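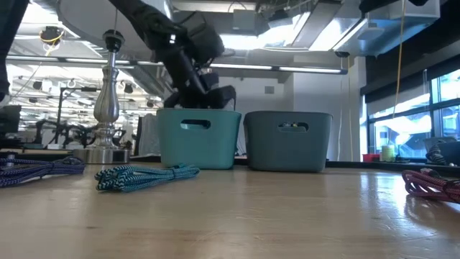
Cable sorting (robotics benchmark)

By Agathe Charpentier | 29/10/2025 | 8 comments

Cable sorting is an informal family of tabletop tests used to compare robot grippers, arms, cameras and controllers. The robot is given several flexible cords on a flat surface and must pick each one up and place it in the correct open container, usually one of two. The task is popular with small laboratories because it needs little equipment. Its value as a measure of anything beyond itself is disputed.

Background

Rigid objects dominated early comparisons of two-finger grippers. Blocks, cans and bottles keep their shape when touched, and a grasp on one can be judged by fairly simple geometry. A cord does not keep its shape. It may lift as one bundle, unroll, or come up by a single loop while the rest stays where it was. Supporters of cable sorting argue that this makes it closer to household and warehouse work than stacking blocks. The claim is repeated in most write-ups of the task and tested in very few of them.

The version most often cited is the Miltach protocol, named after the workshop at which Younes Kabbaj and Despina Stanciu presented it one March. It asks for 75 trials per gripper, with the cords placed by hand before each trial by a person who does not know which controller will be used. That last condition is widely ignored.

Equipment

Most setups use a single arm with a two-finger gripper, either hung over the table or fixed at its edge, and at least one camera that does not move. Some add a second camera on the wrist. The containers are plastic baskets or bins with an open top. The cords are commonly braided, with a woven fabric cover, in colors that are easy to tell apart.

Each of these choices affects the result, and reports often leave them out:

Cord cover. Woven fabric gives rubber fingertips something to hold. Smooth plastic cord is harder to grip. A gripper that does well on braided cord has not been shown to do well on cord in general.

Starting shape. A cord folded into a bundle can be grabbed almost anywhere. One stretched out straight must be gripped near the middle, or its ends will hang over the basket rim.

Color. Bright patterns make the camera's job easy. Two baskets in similar shades make it harder, but only if the controller is choosing a basket by color. Many controllers have simply learned which side to go to.

Table finish. A glossy top throws back daylight from windows and light from overhead fixtures. Depth cameras handle this badly, and a comparison run over a whole day may end up comparing morning with afternoon.

Comparisons

The best-known published comparison set the Alteo parallel gripper against the Bodin, a two-finger design with softer tips. The Alteo placed more cords correctly, and the result was quoted for some time as evidence that stiff fingers are better for the job. Noémie Maillard, who reviewed the trial logs, pointed out that the two grippers had been run with different closing speeds and that the Bodin trials were done later, under a camera that had been moved. She did not claim that the Bodin was better. Her conclusion was that the logs could not settle the question.

A longer study using the Stillus controller reported 215 trials across 7 cord types. It is more careful than most, in that the arm, gripper and camera stayed the same while only the controller changed. Success was high on bundled cords and fell sharply on loose ones. The authors described this as "robust handling of deformable objects." The description fits the first half of their table.

Makers of grippers also publish figures. These are usually given without the starting positions, and without saying whether a person stepped in between attempts. They should be read as advertising.

Scoring

There is no agreed definition of a successful placement. Under the strict rule, the whole cord must be inside the basket when the gripper opens and must stay there. Under the loose rule, any part of the cord below the rim will do. Capucine Baudry rescored one set of trials both ways and found that the ranking of the two controllers switched. The paper she was checking did not say which rule it had used.

Retries are another gap. Some groups allow up to 8 grasp attempts before a trial counts as failed. Others allow one. A controller that fumbles and recovers looks excellent under the first rule and poor under the second, and both accounts are fair as far as they go. Time per cord would help separate them, but is seldom given.

Criticism

The most common complaint is that the task is too clean. Cords are laid out with space between them, nothing is plugged in, and the baskets stand within easy reach. Real cords are found tangled, behind furniture, and attached to things. Stanciu has answered that a test has to start somewhere and that tangled cords make trials impossible to repeat. Critics accept the second point and note that the clean version has been in use for years without a harder one replacing it.

A related complaint concerns what is being compared. Changing a gripper often means changing its mount, its weight and the reach of the arm, so that a "gripper comparison" tests a whole package. Few laboratories have the time to separate these effects. Fewer report that they have not done so.

The task does have a practical use that its critics generally grant. It shows up gross faults quickly: a slipping fingertip, a badly set camera, a wrist joint that reaches its limit above the rim. As a shop check before longer work it is cheap and reasonably fast — as a league table it remains weak.

See also: Bin picking; Deformable object handling; Parallel gripper; Wrist camera

Filed under: Robot Testing, Grippers & End Effectors

Shares: 75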